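4.3 Checking fabric care settings before the first wash

The Wekent washer comes with 16 programs. Most homes will use two or three of them, and the names on the dial promise more than they deliver. "Quick Fresh" in particular is a rinse with a little soap. Do not count on it for stains.

1. Turn the dial to OFF and plug the machine in.
2. Open the water valve all the way. A half-open valve gives error 11, which the display calls a pump fault. Check the valve before you call for service.
3. Run one empty Cotton cycle at the hottest setting. It takes 90 minutes, whatever the countdown says.
4. Sort by weight first, then by color. Ribbed knits stretch when they are washed with jeans or towels.

Test any strong color before it goes in with other things. Dab a hidden seam with a damp white cloth and press for a minute. If color comes off, wash the item alone on Cold. "Color-catching" sheets may help, but we would not trust a white shirt to one.
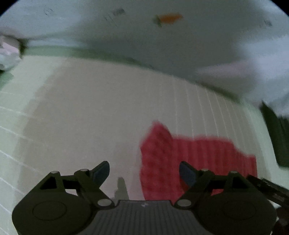
Fig. 5. Red ribbed cloth. Test strong colors before a mixed wash.

5. Load the drum loosely. The "full load" line on the door is optimistic for knits; stop at half.
6. Add detergent to the left drawer. Use less than the bottle tells you to.

NOTE: The Eco light shows that an Eco program is selected. It does not measure how much water or power you have saved.

CAUTION: Do not open the door while the lock light is on, even if the drum has stopped.

For drain hose fitting, see section 4.4.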